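Teleoperating two arms for small assembly: leader arms or a hand controller?

Forum: Manipulation and Teaching > Demonstrations
19 replies, 557 views (showing 11 posts)

ridgeline_k
Joined: July
Posts: 14

I have two arms on one table and I need to record demonstrations of putting a small toy together. The task is a bird that comes in pieces: body, head, legs. Right now I drive both arms with leader arms, one in each hand. Picking and placing is fine. Joining two pieces is slow and I throw away a lot of takes.

The part I keep failing on is the head. One arm holds the body, the other has to pick up the head from the table, turn it the right way and push it on. By the time I have the head lined up, my holding hand has drifted and the body has moved with it.

Should I switch to hand controllers, or is this just practice?

bolt_and_shim
Posts: 1,453

Practice, mostly. How many takes have you done?

ridgeline_k

500 started. I haven't counted the good ones separately. Fewer than half.

bolt_and_shim
Posts: 1,453

Then it's more than practice. Put a clutch on the holding arm. When the body is where you want it, press a pedal and that arm freezes. Then you only drive one arm for the insertion. We did this on the Ralov bench and the drift problem went away the same day.

mossy_gantry
Posts: 212

I'd be careful with the clutch. If one arm is frozen for every insertion, your data says that the holding arm never moves during insertion. The policy learns that. Then the head goes on a little crooked and the holding arm does nothing to help, when a person would tilt the body a few degrees to meet it.

bolt_and_shim
Posts: 1,453

A person would. Someone on leader arms with no force feedback can't do it on purpose. What you get is noise from a tired wrist. I'd take a still arm over that.

mossy_gantry
Posts: 212

Some of it is noise. Some of it is correction, and you can't tell which by looking at the joint plot. I looked through old logs of ours and there was a clear small tilt toward the other part right before contact in most of the good takes. Nobody had told the operators to do that.

tang_user
Posts: 38

What controller are you thinking of? I used the Tăng handhelds for a month. They are good for reaching across a table and bad for turning a part in place. My wrist ran out of range and I had to let go, reset and grab again, and each reset shows up in the recording as a pause. With leader arms at least the joint limits match.

ridgeline_k

I was looking at the Clidport ones, but the wrist problem would be the same. Turning the head is most of the work, so that probably rules them out for me.

Does anyone move the arms by hand for this, with no teleop at all? Mine will go into a free mode.

bolt_and_shim
Posts: 1,453

You can, but with two arms you need two people, or you do them one at a time. Your hands are also in the camera view the whole time. You'd have to record the path and replay it with nobody at the table, and on a small insertion the replay misses often enough to be annoying. I would only do it to get a few start poses.

Khoa Phí
Posts: 3,173
Wednesday, July 22, 2026

We have been through most of this at Prasora, so here is what we settled on. It won't suit everyone.

We kept leader arms. We did not use the clutch for insertion. What helped was changing where the operator's arms rest. We put a padded bar in front of the operator at elbow height, and the holding hand stays on it. Drift dropped a lot. It costs almost nothing to try before you buy controllers.

Second, we split the job. Grasping and lifting the body is one recording, the head is another, the legs another. Each one starts from wherever the last one could have ended, so we vary the start on purpose: head face up, head on its side, head close to the body, head farther off. If you record the whole bird in one go, a bad head ruins a good leg and you throw both away.

Third, slow down before contact. Our operators stop for a short moment when the parts are close, look at the second camera, then push. mossy_gantry is right that people tilt the holding arm a little there. I leave that in. I cut a take only if the body slipped in the jaws or the part was dropped outside both arms' reach.

On the clutch, I agree with bolt_and_shim for new operators. Larysa Hladun trains ours and she starts them with the holding arm locked for the first two days, and none of that is kept as training data. After that the lock comes off. She also makes them do the bird with their own fingers first, ten times, and say out loud which hand moves. I thought it was a waste of a morning and I was wrong about that.

One more thing on failed takes. Don't delete them all. If the head goes on crooked and the operator backs off and gets it on the second try, keep it and label it. Those were the takes that taught our policy to try again. A take where the operator gives up is no use to us.

I don't clear the table for recording either. Leave the scissors and the tape and the dishes out, and move them between sessions. We had a clean table at first and the policy got worse as soon as somebody put a box down.

ridgeline_k, if you post your gripper opening and the finger length I can tell you whether the head can be picked up by the crest. On ours it can, but only from one side, and I ask people to go for the cheeks.

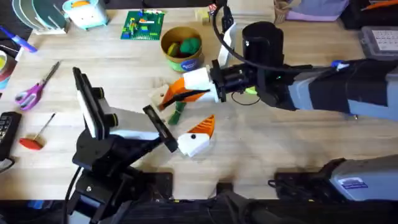 Khoa Phí

Our bench during the bird task. The right arm has the body, with a green leg piece hanging under it, and the head is loose on the table. The left gripper is open with nothing in it. When I start a head recording I want the loose head near both arms, and I change which way the crest points from take to take.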